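Irnunley Craft Rooms
Room and Equipment Safety Checklist, Room 2
Inspected by: Danai Vasilakis
Checked with: Shuk-fan Chow
Date: Nov 14, 2024
Last full inspection: May

Marks used: OK = no action. WATCH = look again next time. FIX = needs work, see comment. N/A = not in this room.

SECTION 1. ENTRANCE AND WALKWAYS

1.1 Door opens fully and closes by itself: OK
1.2 Door closer speed: WATCH
Comment: Slams in the last few inches. Chun-hung adjusted it in May and it has crept back. Quarter turn on the lower screw next time someone has the ladder out.
1.3 Exit sign lit: OK
1.4 Walkway clear from door to sink: FIX
Comment: Two folding stools were leaning against the radiator on the walkway side. Moved to the rack during the inspection. Please hang them up after the evening class.
1.5 Floor free of trip hazards: OK
1.6 Mat at the sink lies flat: FIX
Comment: One corner curls up. Taping did not hold. Replacement mat requested from Dramen, order no. 2447.

SECTION 2. WORK TABLES

2.1 Tables stand level and do not rock: OK
Comment: The foot that was loose in May has been tightened.
2.2 Leg bolts tight: OK
2.3 Table edges free of chips and splinters: OK
2.4 Tabletops clean, no dye or glue residue: OK
2.5 Tabletops free of damage: WATCH
Comment: Faint streaks or fine scratches on the off-white top by the wall. They run on a slant across the middle and are hard to see unless you look for them. I ran a fingernail over them and nothing caught. No action now. Cutting mats go under every knife, including for short jobs.
2.6 Cutting mats available: OK
2.7 Gap between table and wall not used for storage: OK

SECTION 3. BUCKETS AND TUBS

3.1 Containers free of cracks: OK
3.2 Rims smooth, safe to grip: OK
Comment: Felt all the way round by hand on each one. The old white tub had a sharp nick and has gone to recycling.
3.3 Containers standing on the table are set well back from the front edge: OK
3.4 Containers labeled with contents: FIX
Comment: Mingxuan has the label roll in the office. Label the side that faces the room. Lids alone are no good, they get swapped.
3.5 No container filled above the line: OK
3.6 Full containers not lifted by one person: see comment
Comment: Could not be checked, no class running. Shuk-fan will watch for it at the next dye session and add a note.
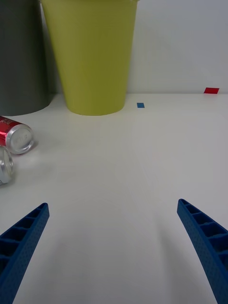
Item 3.3. Yellow-green container on the table by the wall, Room 2.

The tapered shape is fine for storage and stacking, but the base is narrower than the top, so a full one tips more easily than the square tubs. Use the square tubs for anything that gets stirred. The tapered ones are for dry goods and rinse water only, filled no more than halfway.

SECTION 4. SINK AND WATER

4.1 Taps close fully: OK
4.2 Hot water temperature safe for hands: OK
4.3 Drain runs clear: WATCH
Comment: Slow. Strainer was full of wool fibers. Emptied it and the drain was better afterward, but still not quick. If it is the same next month we call Predby.
4.4 No leaks under sink: OK
4.5 Paper towels and soap stocked: OK

SECTION 5. ELECTRICAL

5.1 Outlets undamaged, covers in place: OK
5.2 Cords free of cuts and kinks: FIX
Comment: Cord on the small iron is worn where it enters the handle. Taken out of use and put on the office shelf with a tag on it. Do not put it back in the drawer.
5.3 Extension cords not left in place permanently: OK
5.4 Hot plates unplugged and cold before storage: OK
5.5 Outlets near sink trip when tested: OK
5.6 Ceiling lights all working: OK

SECTION 6. MATERIALS STORAGE

6.1 Dyes in closed cabinet: OK
6.2 Cabinet locked outside class hours: OK
Comment: Key is back on hook 17.
6.3 Safety sheets in the binder and up to date: FIX
Comment: The sheet for the Yen mordant powder is missing. Li-hua is printing a new one.
6.4 Masks and gloves stocked: WATCH
Comment: Almost 700 gloves left, nearly all size large. Order small and medium.
6.5 Heavy items on lower shelves: OK

SECTION 7. FIRST AID AND FIRE

7.1 First aid kit complete: FIX
Comment: No eyewash left. Bandages fine.
7.2 Extinguisher on bracket, needle in the green: OK
7.3 Fire blanket in reach of hot plates: OK
7.4 Room limit posted (22 people): OK
Comment: The sign is fading. Still readable from the door.

FOLLOW-UP

Sink mat, on order: Danai
Container labels: Mingxuan
Small iron, repair or discard: Chun-hung
Safety sheet: Li-hua
Eyewash, before the next class: Shuk-fan
Gloves, small and medium: Shuk-fan

Put your initials next to your item on the office copy when it is done. Room 1 has its own sheet.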